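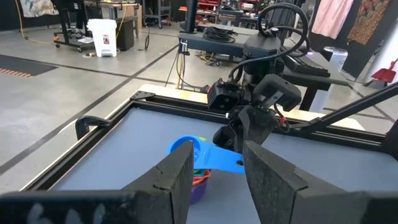 Category: Housekeeping and Small Parts / Bench Area Inspection

Site: Pelex, bench area
Date of inspection: April 30, 2019
Form revision: 4
Ratings: S = satisfactory, C = satisfactory with comment, A = action required, N/A = not inspected

1. Floor and walkways

1.1 Walkway between benches clear to marked width: S
1.2 Cables and hoses kept out of foot traffic: A
Comment: Yellow cable on the floor by the tripod stand. Reroute along the wall or fit a cover strip. Same finding as December.
1.3 Tripods and freestanding supports stable, legs fully spread: C
Comment: Legs are thin and hard to see from the door side. Apply reflective tape at ankle height.
1.4 Waste bin in place, not overfilled: S
1.5 Cleaning tools returned to hook after use: C
Comment: Red dustpan to be hung up at end of shift. Leaning storage is accepted during working hours only.

2. Work surfaces

2.1 Tabletop clean, no residue, no chips at edges: S
2.2 Clamps on table border tight: S
Comment: Checked by hand. No movement.
2.3 Corner brackets present and fastened: S
2.4 Spare cables coiled and stored off the bench top: C
Comment: Coil of black cables on the workbench. Coiling is acceptable, location is not. Move to drawer or label with the date it will be used.
2.5 Keyboards and other desk items clear of the wash-down zone: S

3. Measuring cups and container

3.1 Set complete: S
3.2 Cups nested in size order when not in use: S
3.3 Cups free of cracks, burrs and staining: C
Comment: Light scratching inside the largest cup. No loss of material. Recheck at next inspection and replace if scratches can be felt with a fingernail.
3.4 Hang holes intact: S
3.5 Capacity markings legible: C
Comment: Markings are molded, same color as the plastic, and difficult to read under overhead light. Ciltitz supplies a set with printed markings. Cost is not a factor at this quantity.
3.6 Fill check on one cup, water, by weight: S
Comment: Blomqvist bench scale, last calibration sticker valid. Result 119 g against a site tolerance of 115 to 122 g.

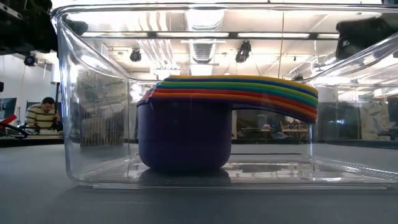 Storage of the cup set was reviewed separately following the question raised in December. The site rule calls for a closed or high-sided container, transparent, with no other items in it. Color order is the quickest check of the set, and it can be made through the side wall. With the yellow handle on top and the purple one at the bottom, the order is read off at bench height with no need to reach in. Handles should all point the same way. A set stored with handles fanned out is to be marked C and restacked on the spot.

4. Storage bin

4.1 Transparent on all sides: S
4.2 Rim free of chips and sharp edges: S
4.3 Base sits flat, no rocking: S
Comment: Pressed at all four corners.
4.4 Lid available: A
Comment: Lid not located during the inspection. Order a replacement from Trivon or use the spare from the stockroom if the fit is correct. Due within 15 days.
4.5 Bin washed on schedule: C
Comment: Log sheet has two blank rows. Bin was clean by wipe test. Complete the log.

5. Lighting

5.1 Light level at tabletop, minimum 300 lux: S
5.2 Glare: C
Comment: Ceiling fixtures reflect in the wall of the clear bin. Turn the bin slightly if the reflection falls across the part being checked. No change to fixtures requested.

Open actions: 1.2, 4.4
Carried over from previous inspection: 1.2
Item 1.2 is to be closed before the next visit. A third finding on the same line goes to the area lead in writing.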